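5 Recording examples with the hand-held gripper

This section explains how to record examples for the Lindura learning system with the hand-held gripper. Please read section 4 (charging and first start) before you begin. One recording of one complete task is called an episode. A good set for a simple task has around 111 episodes, made by more than one person.

5.1 Before the first episode

1. Check that both fingers are tight on their mounts. Hold the finger near its base and try to turn it gently. If it moves, tighten it as explained in 3.6.

2. Clean the camera lens with the dry cloth from the box. Do not use window cleaner or alcohol on the lens.

3. Switch on the gripper and wait until the light stops blinking. This can take up to 11 seconds.

4. Open the Rotari recorder on the computer and choose your project. If you work in a new project, enter the name of the task in the same words that all operators will use. "Put cup on tray" and "place the cup on tray" are two different tasks for the software.

5. Press Live View. The finger mount must be visible in the lower half of the picture and must point upwards. If it leans to one side, the camera is not seated correctly. Take it out and put it in again until you hear a click.

Note: The lens is very wide. Straight walls and ceilings look curved in Live View, this is normal and you do not need to correct it.

5.2 Calibrating the opening

1. Open the gripper completely and press Set Open.

2. Close the gripper slowly, without an object between the fingers, and press Set Closed.

3. Open and close it three times. The value on the screen should go from 0 to 2000 and back. A small difference at the ends is allowed. If the value jumps in the middle of the movement, repeat from step 1.

Caution: Keep your other hand away from the fingers while you close the gripper. The tips are narrow and can pinch the skin.

5.3 Recording

1. Stand in your start position and hold the gripper still.

2. Press the trigger button once. You will hear one short tone.

3. Do the task at a calm, even speed. Do not stop to think in the middle - if you are not sure of the next movement, practise it first without recording.

4. When the task is finished, hold still again and press the button a second time.

5. Choose Keep or Discard. Discard the episode if you dropped the object or if your free hand helped.

Change the position of the objects between episodes. In our tests at Dellisstead, sets where the objects always stood in the same place gave poor results, also when the set was large.

Caution: When several operators work in one room, agree on a working area for each person. An operator with a headset may not notice a cable or a colleague. Lead cables along the wall where it is possible.

5.4 Storage

The internal memory holds 2460 short episodes. Copy them to the computer at the end of each working day and wait for the message "Copy complete" before you switch off the gripper.

Questions about this section can be sent to Agathe Barbier at the Ljungberg support desk.

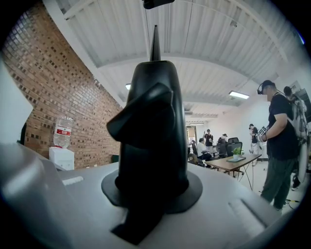

Figure 5-1. View from the gripper camera, with the finger mount in front and operators in the room behind.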